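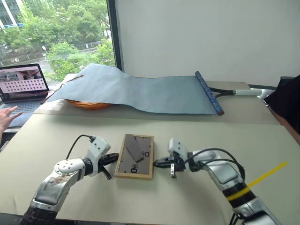 Tabletop, Pusbridge site, May

Progress report, work package 2: moisture-stable paper labels
Prepared by Lajos Takács

Conditioning of the second batch is complete. Of the 839 labels received from Hustel, 34 were rejected at intake for uneven adhesive coating and returned. The remainder were held at constant humidity for 72 hours before peel testing. The supplier has accepted the rejection and will replace the labels at its own cost.

Peel strength met the target on glass and on coated card. Results on untreated card were inconsistent. The coating weight was at the low end of the agreed range, and a heavier coat will be tried in the next batch.

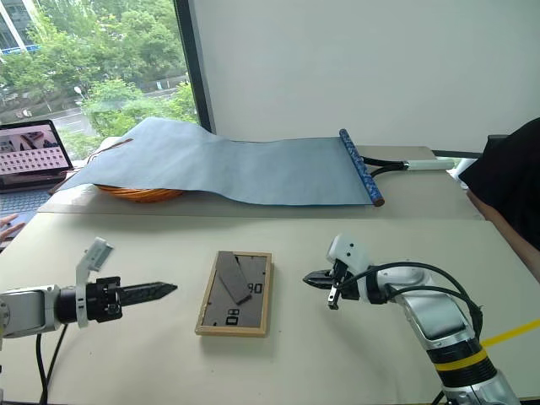 Print legibility after storage was assessed separately. The Pleketti ink remained readable on every label examined, with slight fading at the corners. The Ekanayake ink smeared on contact with damp cloth and has been dropped from the trial.

Spending is within the approved budget. One line has moved: the cost of the second humidity chamber was charged to equipment instead of consumables, as agreed at the last review.

Next period: peel tests on 100 labels with the heavier coating, and a draft of the storage guidance. The outstanding item is the untreated card stock, for which a delivery date has not been confirmed.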